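Two hand-held grippers, one very wide lens 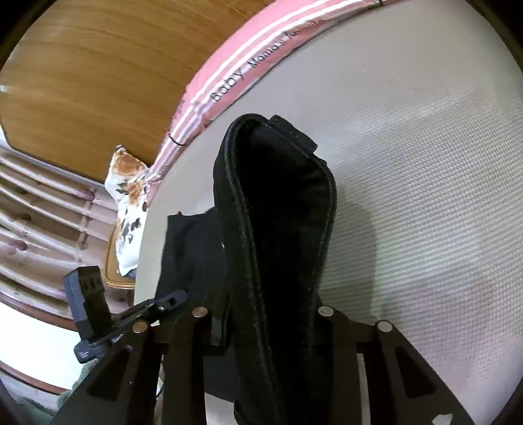 Sointu Suominen wrote to me after the last post that I was judging the wide lens far too early, and that I should give it a week before going back to the narrow one. Her point was that everybody hates the bent edges on the first day and then misses them terribly once they're gone.

Well, I gave it the week, and she was right! I have had the wide lens on the Pesuvier (the black hand-held gripper I have been going on about since October) and I don't want to take it off. Straight things stop being straight, sure. Radiator fins fan out like a hand of cards, and a padded rim turns into a huge arc across the picture. But I get the rim, the mesh under it, the radiator and the cushion all in one view, and with the narrow lens I was forever turning my wrist to find out what I was next to.

The other one I have been trying is the Kuusisto, on loan from a friend in Titthorpe. It is lighter by 60 grams, which sounds like nothing until you have been picking up socks for an hour. The trigger is lovely, very short travel, and the fingers close evenly every time. If you only ever work at a table I think you'd pick it over mine and be happy.

Soft stuff is where I changed my mind. I went around the house doing cloth: towels, cushion covers, baby clothes, the corner of a blanket. The Kuusisto's fingers are stiff and a bit slick, so thin cotton slides out unless you get a real fold between them. The Pesuvier gives a little, and it will hold a single layer. I did 60 pickups with each on the same small towel. The Pesuvier dropped it 2 times, the Kuusisto 8. Not a lab test, I know (I was getting tired by the second half, and I did the Kuusisto second, so take a drop or two off its score if you like).

Things I still grumble about on the Pesuvier:

The metal frame and the strap take up a lot of the view. The lower part of my picture is mostly gripper, and the strap comes up right through the middle. I tried tilting the camera up a few degrees and lost the fingertips, so back it went.

Cable routing. The cable wants to loop forward whenever I reach down. A scrap of hook-and-loop tape keeps it quiet, but I'd love a proper channel in the frame.

The corners go dark. I used to crop them off and now I just leave them, as my matching software seems to do fine either way.

Price came up in the comments last time. I paid 560 for mine secondhand from a shop in Testham, without the lens. The lens was extra and I'm not going to say how much in case anyone I live with reads this.

Next I want to swap the fingers between the two, so soft tips on the light body. The mounting holes don't line up, naturally, but an adapter plate shouldn't be hard to print and I already have a drawing half done. If one of you has made one for the Kuusisto, please send me the file!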